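Section 3. Planning and budget before you order

Read this before filling in the Wornorari order form. Most returns we see come from skipping step 2.

1. Decide how many stations. One station = one table, one bin, one operator, two hand-held grippers. Fliltitberg ships grippers in pairs only.

2. Measure the table. Bin plus elbow room. Small bottles and flat packets are fine, anything wider than the fingertips open is not, so check your biggest item first.

3. Set the budget. Base kit is $1816 per station. Add $700 for spare finger pads and cables if you run more then one shift. 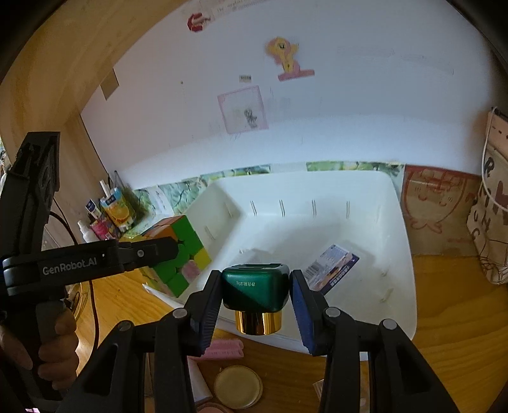 4. Props. Use household stuff you already have. Don't buy a prop set untill the first week is done. Mix shiny and matte, boxes and bottles, a few odd shapes.

5. Storage. Plan for up to 2000 clips per station before offload. Drives not included.

NOTE: Cokine pads and Mansour pads are not interchangable. Pick one for the whole site. Write it on the form.

CAUTION: Cables. Leave slack at the handle. No tight bends, no cable under the bin.

6. Lead time is 8 weeks. Orders in by Friday noon go out with the next batch. July is slow, order early.

7. Get sign-off on the total, then go to Section 4, Unpacking.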